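Estden Parents & Playrooms
Forum index > Small Kitchens > Pretend food and real pans
Thread 1549

Play kitchen on a plain table: what do you put out?

butterbeanhouse
Posts: 40
Original post

Hi everyone! We finally gave up on the big wooden play kitchen (lovely thing, took up half the dining room, went to my sister's) and I want to do pretend cooking on a regular table from now on. White top, nothing on it, everything comes out of one bin and goes back into one bin. I'm so excited about this and my husband thinks I've lost it.

What I can't settle is what goes in the bin. We have tons of play food from years of birthdays, a whole bag of it is just half pizzas with the Velcro gone fuzzy. I want a small set that makes a good meal and looks nice laid out. How do you pick? And do you use toy pans or kitchen pans? Kids are 2 and 5 if that matters.

gravyboat_north
Reply

Oh, you're going to love it. We did this last October and I would never go back to a play kitchen. A table lets three kids stand all the way around instead of fighting over one little oven door.

My rule is one thing to cook in, one thing to stir with, one thing to wash or drain with, one plate, one cup. Then food. The food can be anything at all, mine will fry a banana and be thrilled.

I'm firmly in the kitchen pans camp. Small black frying pan from the thrift store, handle and all. It feels right in the hand, it makes a nice sound on the table, and they put the spatula in it properly instead of poking at it.

tallspoons
Reply

Have to disagree on the pans. We had a full size one and my two year old pulled it off the edge onto her foot. Big tears, purple toe. Toy ones for us until everybody is in school. You can get decent play cookware in plain black now and it looks just as good.

I do agree about the colander though. Best thing in our whole bin! Ours has been a hat, a drum, a boat, a strawberry washer and a jail for a plastic cow.

gravyboat_north
Reply

Ouch, poor foot. Ours is a tiny egg pan so it doesn't weigh much. I'd still say try one at the store and feel how heavy it is before you rule it out. Some of the toy ones are so light they skid away when you push a spatula at them, and then you get a different kind of tears.

Moges
Posts: 7
Reply

New here, hello! Jumping in on the food question because I have opinions. Get rid of everything that only does one trick. Velcro pizza, the cake with the numbered slices, the burger that has to be stacked in order. Keep whole fruit. An orange, some bananas, a strawberry. A kid can cut it, fry it, serve it, sell it, roll it off the table and go find it.

And keep one bottle of something. Ketchup, mustard, syrup, whatever you've got. The bottle gets more use at our house than all the food put together. Everything gets ketchup. The cat has been offered ketchup.

dishpan_dora
Reply

YES to the bottle. If you rinse out an empty one from the fridge, wash the cap by itself and let the whole thing dry with the top off for a couple of days, or it gets a smell. Ask me how I know. I tape the cap shut after that. The label holds up fine if you don't soak it.

tallspoons
Reply

I like the numbered cake! My older one learned fractions off that cake. I don't think you need to purge anything, just put half of it on a high shelf and trade it out when they get bored.

Moges
Reply

Fair, if your kid likes the cake then keep the cake. Trading out never worked for us. I'd forget the shelf existed and find the food a year later, dusty.

dishpan_dora
Reply

Can I put in a word for color? I'm not a matching person in general (you should see my sock drawer) but I got a pale green colander from the Trevisari outlet and it made me want everything else soft green too. Soft green, black pans, and then the red and orange food really jumps out on a white table. My daughter noticed right away and started laying it all out like a store window. It cost next to nothing because we were replacing broken stuff anyway.

butterbeanhouse
Reply

You are all wonderful. OK so far I've got: colander yes, whole fruit yes, bottle yes, cake to the shelf (sorry Moges, I'm weak). Color idea, I'm sold, I was already heading that way.

Dora, how do you lay it out when you start? Do you set it all up before they come in or let them dig through the bin? Mine dump the bin and then stand there looking at the pile.

dishpan_dora
Reply

Set it up! Two minutes, tops, while they're finding their shoes or whatever they're doing. I put the pans over on the left, the colander by them, then the plate, then the fruit to the right of the plate, and leave the front of the table open for elbows. Food that's already sitting out gets played with. Food in a pile gets thrown, at least here.

I also lay the bottle right on the plate so there's one little surprise to deal with first. Somebody always has to move it before dinner can happen, and that gets the talking going. "Who left the ketchup here?" Works every single time.

gravyboat_north
Reply

Stealing the ketchup on the plate.

I'd go the other way on the setup, though. Mine like to do the laying out themselves and I think that's half the play. The five year old sets the table, the little one un-sets it, and they can keep that going till lunch.

tallspoons
Reply

With a 2 year old in the mix I'd set up. With just the older one I'd let her do it. So I guess I agree with both of you, which is no help.

butterbeanhouse
Reply

We did it!! I went with Dora's layout and I'm so happy with how it looks. The bananas are pretty knobbly, they came from a swap bag, but I love them. There's a light green mug in the set too, and the spatula is a sage green one with slots. Pans went over on the left like you said. Ketchup on the plate, of course.
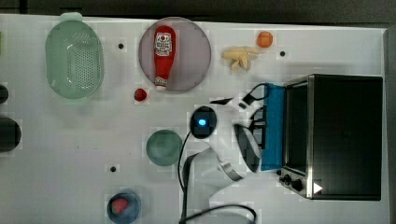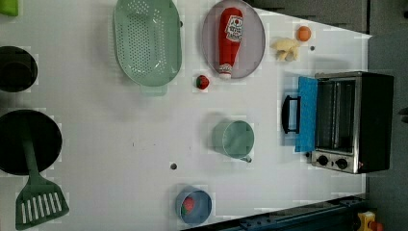
gravyboat_north
Reply

Oh this is so pretty! The strawberry sitting by itself next to the plate is making me smile. And that slotted spatula is a great size for the pan. Where's it from? Ours is a cut down wooden spoon and it's had a hard life.

butterbeanhouse
Reply

The spatula and the mug came in the same box, a Terketum set I found on clearance. I only kept the green pieces and gave the rest to the church nursery.

Moges
Reply

Great pick on the fruit. I'd add one more long thing, a carrot or a cucumber, so there's something to chop besides the bananas. And a second plate soon, or you'll be refereeing.

tallspoons
Reply

Second plate, yes, and get the same color or there will be a favorite. I still vote toy pans but I admit the black looks sharp against all that green.

dishpan_dora
Reply

I'm so pleased!! Did they ask who left the ketchup?

butterbeanhouse
Reply

The five year old blamed her dad. Then she made him eat a strawberry with it. Going to look for a carrot this weekend, and I'll dig out the cake if they ask for it.

Log in to reply to this thread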